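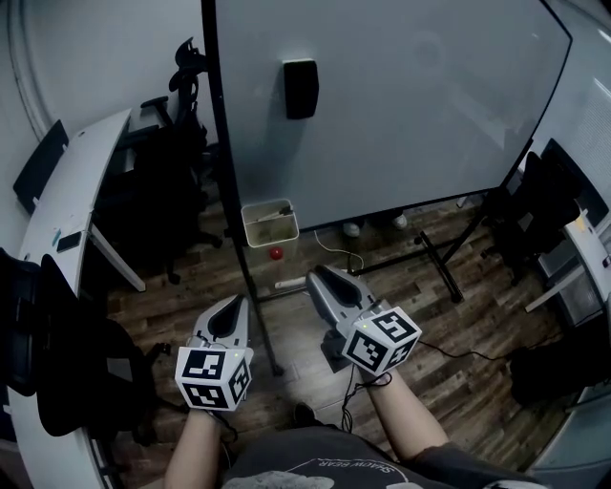 Is the open day at Odness worth going to if you're looking for an office to rent?

Only if you already have a short list and can ask to see the rooms on it. The general tour is mostly hallway and coffee.

I went in February with Rianne Postma, who is looking for space for her bookkeeping business and wanted a second person along to be rude for her. The listing promised "flexible, airy team rooms with full furniture package." I've rented enough desks in my life to read that as small rooms with somebody else's chairs in them, so my expectations were low going in.

## Getting in

We were supposed to be met at 3. We were met at twenty past, by Remzi Yaman, who does the leasing and was pleasant about it. He handed us each a folder with floor plans. The plans show every room with nothing in it, and that bothered me more as the afternoon went on. A room drawn bare always looks as if it would hold a dance class.

## The team rooms

The team room we spent the most time in has a dark wooden plank floor, and I'll give them that one. It looks good and it doesn't have that gray carpet-tile feeling every other building on our list has had. Remzi said the floors were redone by a company called Granda and that they hold up well to chair casters. He had no paperwork on it. I'd want to see the floor under a desk that has stood in one spot for a couple of years before I believed him.

The trouble is the furniture. It crowds in from both sides, so the part of the room you can use is the strip left over in the middle. "Full furniture package" turns out to be a fair description if you put the weight on full. Rianne asked if some of it could go into storage. The answer was that it could be "looked at," and she wrote that down word for word in case it comes up later.

Then there's the whiteboard. It's a big one, on a black stand, and whoever picked it was thinking about the board and forgot about the legs. They spread out a long way across the floor, with a crossbar between them, and in a room already short on floor that's a lot to give up. I'd trip on it in the first week. People will also end up walking behind it or standing behind it, and all you get of them is their shoes. If you've ever tried to hold a meeting with half the room on the far side of a board, you know how that goes.

The surface had faint gray smudges on it. That's normal for a board in use, but I've owned boards where the gray never came out no matter what I sprayed on them, and I'd want to scrub a corner before signing for one. There's a black eraser stuck up in the top left part, which suits me fine and would be a stretch for Rianne.

I asked why they don't hang the boards on the walls. Remzi said the stands let tenants "define zones." I think it's cheaper than patching the walls when people leave.

## The kitchen and the rest

Shared with the whole floor. One fridge, labeled shelves, a dishwasher that was running while we were there. The Brander coffee machine got a longer speech than the heating did. The coffee was all right.

Phone booths are down the hall, past the printer. I shut myself in one and Rianne could hear me reading the fire instructions from outside, so I wouldn't make a call about anybody's taxes in there.

We ran into Wenjie Feng, who has rented at Odness for almost two years and was eating lunch. She likes it. She also told us she got rid of two cabinets and a side table in her first month, and that it took five emails.

## Money

The room is 2,314 a month with furniture. We asked for the price without it and were told there isn't one, you pay the same and they take the stuff away if they can find a place for it. Deposit is 600 per key holder, which I thought was high, and Remzi didn't argue.

For comparison, the Morrison building across the river wants a bit more, comes with bare walls and nothing else, and has the carpet tile. Rianne prefers it on paper. I prefer the floor at Odness - but I wouldn't be the one vacuuming under all those desks.

## If you go

- Bring a tape measure. The plans won't help you.
- Ask which pieces of furniture are fixed to your lease and get it in writing.
- Sit down in the room for ten minutes with the door closed. We did, and the radiator ticks.
- Parking is on the street and fills up early.

Rianne has asked for a second visit and a price on taking out one side of the furniture. As of tonight, no reply.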